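Home | News | Opinion | Workshops | Archive | Contact

Print this article | E-mail this article

Write the bench rules before the robot rules

By Benedetta Longo

Most arguments about robot safety start with the big machines. People think of a welding cell with a fence around it, a light curtain, and a lockout tag on the door. Those rules are old and well tested, and I have no quarrel with them. My worry is the small bench setups that have spread through labs, schools and repair shops, where two light arms share one table and the work is picking up household objects. Very little has been written down for those.

I spent part of April at Nonier, a small shop in Hunport that teaches arms to sort and handle chargers, adapters and power strips. Pascual Fuentealba runs the benches. He handed me the safety binder on my first morning, and it was a good binder. It covered emergency stops, reach limits, motor temperature and who may change the control software. It had 47 pages and two of them dealt with the table.

I think that balance is wrong.

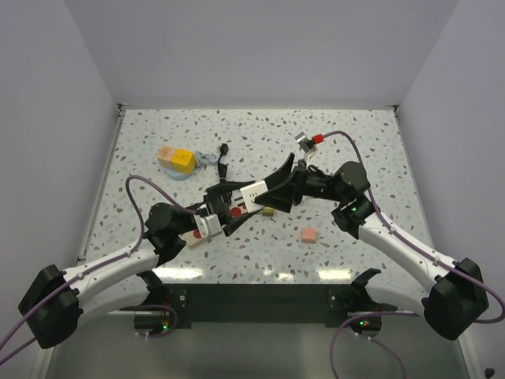 Photo: Mirta Ojeda / Rivadeneira

Two arms that can meet over the middle of a table can also hit each other there. The usual answer is a software limit that stops them short of contact. That is fine as far as it goes, but a limit like that is set for the arms as they were measured. Change a finger for one with a wider shape and the number is out of date. A written rule should say that any change to a gripper means the clearance is checked again before the motors are turned on, and that the person who made the change signs for it. Fuentealba's crew does this by habit. Habit leaves when the crew does.

Then there are the cables. On a factory arm they mostly run inside the casting or in a proper dress pack. On a bench arm they often hang in loops, and the loops move. I would like to see a plain rule here: run the arm slowly through its full reach with someone watching each cable, once at the start of the day and again after anything has been unplugged. Nonier took this up after a snagged connector cost them most of an afternoon. Anatole Poulain, who was on the bench at the time, told me he had walked past that loop all week.

The objects on the table need rules as well, and I expect the most disagreement over this part. When the job is to handle electrical goods, somebody has to say which ones may be live. My answer is none, unless the task itself is about power, and then only with a named person at the switch. A power strip on the table should have its plug where anyone can see it. If its cord runs off behind the bench, a visitor can't tell whether it is connected, and neither can the next shift. 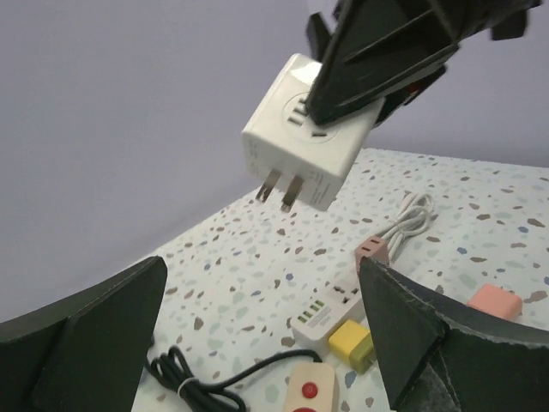 Adapter held over the table, prongs down, with a power strip and chargers below.

An adapter is a good test of the rule. It has metal prongs, it is smooth, and its whole purpose is to go into a socket. If a gripper drops one onto a dead strip, you have a scuffed adapter. I would not want to write the report for the other case. Nonier logged 411 drops on its benches over the winter, all kinds of objects together, and Fuentealba considers that a normal figure for people who are learning. I believe him. It is also the best argument I know for keeping the mains off the table.

Jong-dae Na, who wrote the bench guide used at Curkasitz, disagrees with me on how far to go. His view is that long rules get skipped, and that a bench with light arms and slow speeds should have one page at most. He has seen operators tick a long checklist without lifting their eyes from it. So have I. But his one page spends a single line on "work area clear and suitable," and I don't know what a new operator is meant to do with that. Clear of what? Most of these tables are covered in things on purpose.

We did agree on the following, and I would be glad to see any shop copy it:

Keep a list of the objects allowed on the bench for the current task. Anything else comes off before the motors are on.

Coil and tie spare cord.

Check the clearance between arms after every gripper change.

Mark plugs and strips as dead or live, with a tag that can be read from the operator's chair.

Write down drops and snags the same day, including the boring ones.

None of this needs a new standard. It can be added to the binder a shop already has, at the front, ahead of the pages on motor temperature. Na still wants it shorter, and he has promised to send me his version. I will try it on the Hunport benches if Fuentealba lets me back in.

Print this article | E-mail this article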